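**Plisdale Portrait Forum › Business Practice › Client Files**

## Retention of unselected family session files

**a_ogunleye** (Moderator)

Members are invited to comment on the draft guidance for keeping client files after a family session has been delivered. The current text asks studios to hold selected images for a stated period and is silent on the rest. The draft would add one sentence: "Unselected files may be deleted once the client has confirmed receipt of the final gallery."

Please keep replies to the question of unselected files. Pricing of reprints has its own thread.

Adaeze Ogunleye

---

**zurcher_studio**

I support the sentence as written. In September my studio photographed an extended family at Grurkville and came home with 474 frames. The family received 449 fewer than that in their first proof set, by their own request, and later asked for a handful of alternates. After they confirmed the gallery, the remaining files had no further purpose and were taking up space on two drives and a backup.

A client who has signed off on a gallery has made a decision. Studios should be able to rely on it.

Urs Zürcher

---

**LjubicaK**

I must disagree with the previous reply. Families do not look at a gallery the same way a year later. I have had nine requests of this kind, and in most of them a grandparent had died and the family wanted any frame in which that person appeared, blinking or not. A confirmation email sent in the week of delivery does not cover that situation.

I would ask that the draft say "may be deleted no sooner than" and then give a period. I have no strong view on the length.

---

**zurcher_studio**

> I have no strong view on the length.

With respect, the length is the whole question. One year of my work is manageable. Five years of it would require a different storage arrangement, and I would have to pass that cost on to the families. Ljubica Kovačević and I run very different volumes.

---

**moya_e**

I have moved between these two positions over time, so I will set out what my studio does at present.

1. The full set is kept until the gallery is confirmed.
2. Obvious failures (closed eyes across the group, test frames, misfires) are removed at that point.
3. Everything else goes to a single archive drive, with no backup, and the contract says so.
4. Clients are told in writing when the drive is to be cleared.

The last session I processed this way began at 266 files, and the second step removed very few of them. I mention this for those who expect a large saving from it. The saving comes from dropping the backup — a single copy is a real risk, and the client should read that before signing. 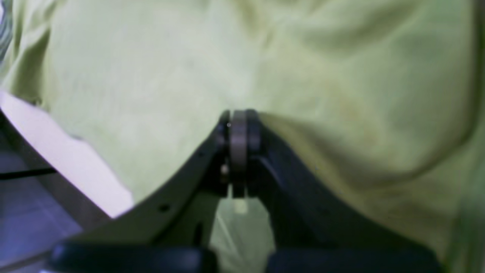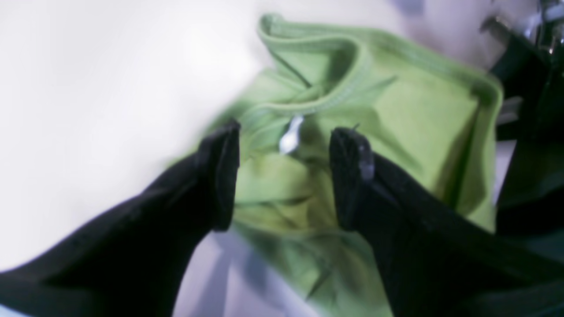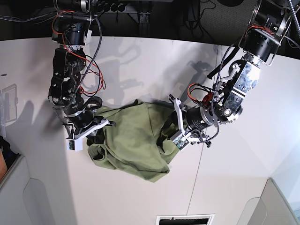
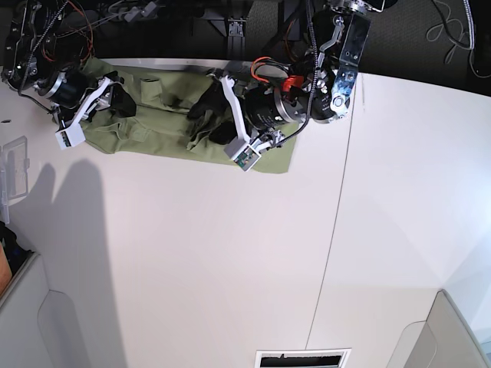 *Green fabric, four views.*

On the wording, I would accept either version provided the period is left to the contract. A fixed number in the guidance will be quoted back to us by clients who never agreed to it.

Emiliano Moya

---

**asabe.n**

Two questions for the moderator.

First, does "files" mean the camera originals, or would reduced-size copies be enough? I use Hunik for my galleries and could keep small copies of every frame at very little cost. They would print acceptably as a wallet or a small album image.

Second, does the sentence apply to sessions taken over from another studio? I received the Haruna archive when that business closed, and I hold files for families I have never met. I have no confirmation of receipt from any of them.

Asabe Nnaji

---

**LjubicaK**

Reduced copies would meet my concern almost entirely. A family in that position wants the face. I would withdraw my request for a fixed period if the text required small copies to be kept.

---

**zurcher_studio**

"Required" is too strong for me. "Encouraged" I could sign. I also think Emiliano's fourth point deserves a place in the guidance, whatever is decided about the rest.

---

**a_ogunleye** (Moderator)

Thank you. In answer to Asabe Nnaji: the draft means camera originals, and this will be stated. Inherited archives were not considered, and I will open a separate thread for them. Until then, please do not treat the draft as permission to delete such files.

A revised sentence will be posted here with both "required" and "encouraged" in brackets, and the written notice to clients added as a second sentence. Comments on the wording remain open.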